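Casters marking grey epoxy floor in unit, what to do?

Asked by Grukley, 18 May 2025

We moved into a small industrial unit in March and the landlord had just had the floor done in grey epoxy. It looks smart and it sweeps up easily. The trouble is the office chairs. We brought six over from the old place, the ordinary sort with a mesh back and black plastic casters, and they get wheeled up and down the aisle all day between the packing benches and the desk.

I have started to find faint dark lines on the floor where the chairs go most. Mopping with warm water shifts some of them but not all. There are also a couple of fine scratches near the desk which I can feel with a fingernail.

Is this the casters, or is it dirt getting caught under them? And is it worth buying soft wheels, or should I put a mat down? I would prefer not to have a mat in the aisle as we run a pump truck through it. The unit is 178 square metres, so recoating the lot is out of the question.

3 answers

Lazaridis

Probably both. Turn a chair upside down and look at the wheels. If they are hard plastic they will have picked up grit, and you may find hair and bits of strapping wound round the axle, which stops the wheel turning so that it drags. Pull all that out with pliers first.

Then change the casters. You want the ones sold for hard floors, with a soft polyurethane tread. Most office chairs take an 11 mm push-in stem, but measure yours. Grip the old caster and pull it straight out. If it won't come, lever it with a flat bar against the leg, with a bit of card in between. The new ones push in by hand. I did four chairs in 20 minutes.

Avoid cheap black rubber wheels. They can leave marks of their own, and on some coatings the stain goes in and stays.

For the lines you have now, use a neutral floor cleaner and a white pad. Don't use a green scourer or cream cleaner or you will end up with a dull patch that shows every time the lights are on.

The scratches won't clean out. If they haven't gone through to the concrete I would leave them alone.

Nistalmont

just get a mat

Clindis

Agree with the first answer on the wheels. A mat under the desk chair only would be fine, as long as it stops short of where the pump truck runs. Lift it once a week and sweep under it, or the grit sits there and grinds.

The other thing is sweeping. We have a similar floor and it made more difference than the casters did. Dust mop first, every morning, before anyone sits down. A wet mop on its own pushes the grit about. Put a decent barrier mat inside the roller door as well, because most of it comes in on boots and truck wheels.

Ask your landlord for the name of the coating. Ours was a two-part product and the data sheet said how long to leave it before heavy use. If yours was only just done when you moved in, it might have been marked while it was still curing.

Comment from Grukley

Thanks both. Checked the wheels and they were full of tape and grit. Have cleaned one chair and ordered a set of soft casters to try on it before I do the rest. Will ask Oluf Þórarinsdóttir at the letting office about the coating.

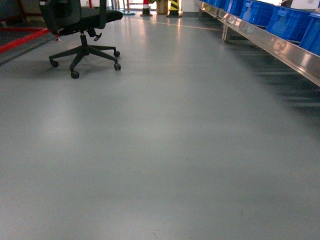 If the first set is all right I'll order the other five and keep the old casters in a box in case the chairs ever go back on carpet.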